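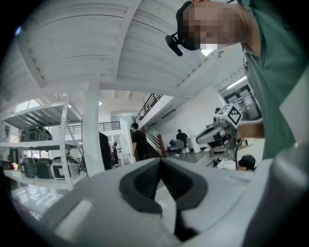
Category: Textbooks > Geography > Water and Settlement

Chapter 8
Why Towns Grow Beside Rivers

Most old towns stand near water, and the reason is easy to understand. People need to drink, to wash and to grow food. Before there were good roads, a river was also the cheapest way to carry heavy goods.

Let us take the town of Ronton. It began as a small market at a place where the river could be crossed on foot. Farmers came every Friday to sell grain, and after some 700 years the market is still held on the same bank. Today 4000 people live in the town.

A river brings danger also. In February, when the snow melts in the hills, the low fields of Ronton are often under water. For this reason the oldest houses were built on higher ground.

In this chapter we will study 2 kinds of river town: the crossing town and the port town. Before you read further, find the nearest river on a map of your own area and write down which towns it passes.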